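Bin liner

Reading time: 3 min

A bin liner (also trash bag, can liner, waste bag) is a thin plastic bag put inside a trash can to keep the can clean and make the waste easy to lift out. Mostly polyethylene. Sold on rolls or folded flat in a box. Kitchen, bathroom and office sizes differ a lot, see Sizes.

Thin white bags are the usual choice for small cans indoors. Black or gray ones for yard and garage. Shopping bags get reused for the same job in many homes, and plenty of people never buy a roll at all.
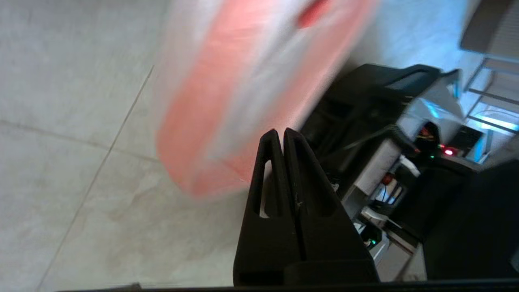 Rolls come in two kinds. Perforated, where each bag tears off along a dotted line, and interleaved, where the bags are tucked into each other and come off one at a time. Perforated is more common in stores. The first bag on a new roll is often glued down a little and rips, so people start from the second.

Film

Two main types. High-density film is crisp, noisy, crinkles easily and is thin for its strength, but tears fast once it's punctured. Low-density film is softer and stretches before it gives. White liners of either kind are rarely fully opaque. Color shows through where something lies against the film.
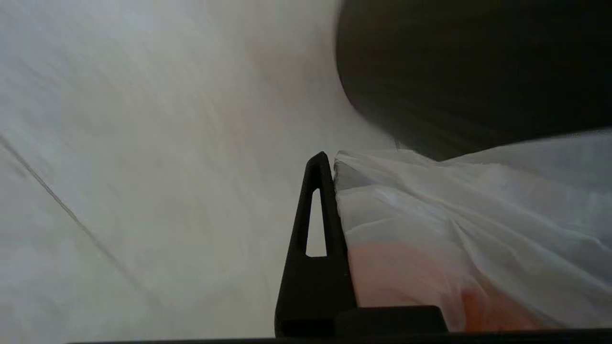 Creases in a thin white bag, with an orange-red tint showing through the lower part.

Thickness is given in microns or mils. Light bathroom liners start at 8 microns, some heavy yard bags go well past 26. Thicker is not always stronger, depends on the resin and how the bottom seam is made. Star-sealed bottoms leak less then flat ones.

Fitting a liner

Shake the bag open first. Push the bottom down into the can so there's no air pocket, then fold the top over the rim, a hand's width or so. Round cans hold a liner better if the extra is twisted and tucked. A bag that is too small slides in as soon as something heavy goes on top. Too big and it bunches, wastes film.

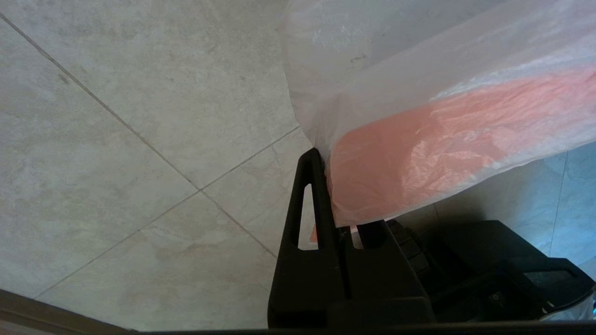 Text: Household Things desk, Rernico | Revised 19 September 2020

Changing it is the same in reverse. Gather the rim, press the air out, tie. Lay the bag on hard floor such as tile, not carpet, while the new one goes in, as small leaks are easy to wipe up there. Many households keep spare liners under the one in use, at the bottom of the can, which saves a trip to the cupboard.

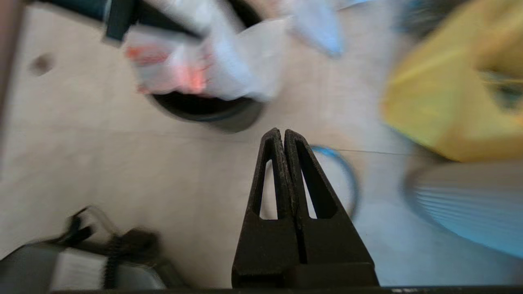
Round black container with a white plastic bag over the opening.

Sizes

Small round cans take a 15 liter bag. Outdoor carts can need 300 liters, usually sold as cart liners and kept in a seperate aisle. Fosico and Odulard both print the can shape on the pack, Fragkou only the volume.

Comments (3)

tilehouse: the spare bags at the bottom trick works until something leaks, then you have a stack of dirty spares

m_k_26: Interleaved rolls need their own section imo. Also what about drawstring??

pantryshelf: my Odulard ones say round can on the pack and still slip off the rim. Rubber band fixed it

Related articles
Drawstring bag
Pedal bin
Polyethylene film
Shopping bag (reuse)
Wastebasket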